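# Room 311, Witstead: white booths with black tables

Gallery page for the small tabletop enclosures at the Witstead building, job 3172. The page covers panels, joints, table cloth, rails and floor. Drawings are kept by Helge Haugland at Skyrme and are not repeated on this page.

The booths follow the Cavholm pattern: matte white walls on the sides and back, black cloth on the table, open at the front. The first fitting was done in October. Changes made after that are noted under the headings below.

## Walls

The back of a booth is made of separate tall panels standing side by side, and the side walls open outward toward the front. A one-piece back was drawn first and dropped. It would not go through the door of 311 without being tilted, and a tilted sheet picks up scuffs on its lower corners.

Panels on this job are 600 mm wide before trimming. Marit Viklund trims the bottom edge only, so that the factory edge stays at the top. Small errors in the cut are then at table level, where the cloth can be brought up against them.

## Joints

Where two flat panels meet, a thin dark line remains. The corner between a side wall and the back leaves a similar line down to the table. These were accepted at handover. Filling was tried on a spare pair of panels and gave a gray stripe wider than the gap it covered – the filler dried glossier than the wall, and sanding it back marked the finish on both sides.

White tape was also tried. It looked good for a week and then lifted at the top end. Trygve Lunde's note on the tape reads, in full, "no."

## Interior from the front

Left wall, back panels and black cloth, with the aluminum rail and the tiled floor at the lower left. The shading on the white is soft and goes slightly grayer toward the corners.

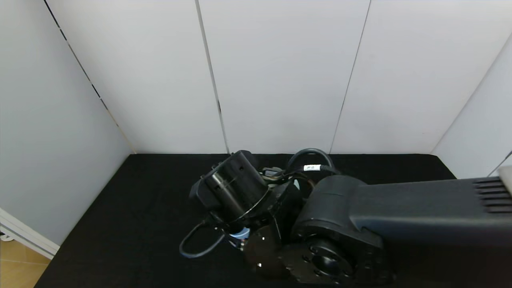
Can the white panels be washed with ordinary household cleaner?

Use a damp cloth with a drop of dish soap, then a second cloth with plain water. Household sprays often leave a film that dries shinier than the surrounding matte finish, and the film is harder to remove than the original mark. Pencil comes off with a soft white eraser.

## Table cloth

The cloth is cut oversize and trimmed after it has been on the table overnight. Cutting to size on the first day left one booth with a bare strip along the back. Torbjørn Lindqvist re-covered that table and kept the short piece for patches.

Lint is the main upkeep item. A sticky roller works, pulled in one direction from back to front. A vacuum with a brush head is faster but tends to drag the cloth out of position at the corners. Replacement cloth comes from the same roll as the original. A second roll, bought as a match, was visibly browner next to the first and is now used for dust covers.

Chalk should not be used for marking on the cloth. Use short strips of black tape and remove them at the end of the day.

## Rail and floor

White aluminum rail is used along the base. It is leveled before any panel goes up, with thin shims on the floor side. The beige-tan tiles in 311 are not flat from one side of the room to the other, and the grout lines make it hard to slide a loaded frame. Lift it – two people, one at each end.

The clear distance between neighboring booths was set at 2000 mm. Maxine Ruddock asked for it so that a panel can be taken out sideways without moving the next booth. It also leaves enough room to carry a table top past at waist height.

## Light

Ceiling fittings were left where they were. Daylight from the corridor side put a warm patch on the left wall in the late afternoon, and a plain white blind took care of it. Lamps clamped to the panel tops were tested and removed, as they gave a bright spot near the top edge and made every joint look twice as wide.

When checking a wall for marks, turn off half the ceiling lights and look along the surface from the side. Marks that cannot be seen from straight ahead will show at a low angle.

## Spare parts

- Back panels, untrimmed: on edge in the Kukier rack, faces together with paper between them
- Black cloth, first roll: top shelf, wrapped
- Black cloth, second roll: dust covers only
- Shims and rail screws: drawer marked 311

Requests for a replacement panel go to Marit Viklund with the booth position and the side, named as seen from the open front.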